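Household Water Use in Trirthorpe: Kitchen Habits and Meter Readings
Vesna Nikolovski
July 15, 2026

3. Method

Paper surveys went out in May to homes on the Gratau side of town. Of the 484 surveys handed out, most came back complete. The questions covered how often dishes are washed, whether the tap is left running, and the age of the faucet. In addition, 12 households agreed to write down their water meter reading every morning and evening for two weeks.

Readings were entered in a spreadsheet and checked twice. One household went on vacation partway through, so its numbers were left out of the averages but kept in the appendix.

4. Results

The meter group used 1,443 gallons in the kitchen over the test period, based on the meter readings and the kitchen logs. Washing by hand under a running tap used the most water per meal. Homes that filled one basin for washing and another for rinsing used less – even the larger families.

Survey answers did not always match the logs. Several people wrote that they never rinse plates before loading the dishwasher, but their logs show rinsing on most days.

Sink type was recorded as well. Double sinks were more common in the newer houses near Eltum Road, and single sinks in the older ones.

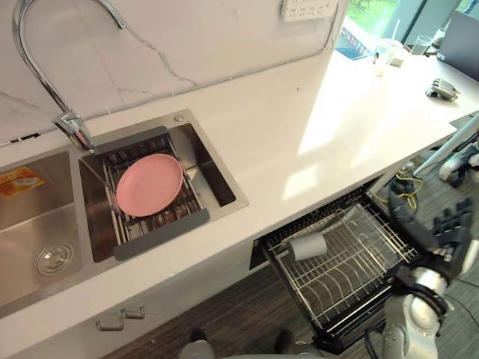
Figure 2. Double sink in stainless steel with a dishwasher drawer pulled out under the counter.

5. Problems

The kitchen logs depend on people remembering to fill them in. Two were missing entries for several evenings, and these gaps were filled with the household's own average. Leaks were not tested. A second round in winter would show whether the season changes the results.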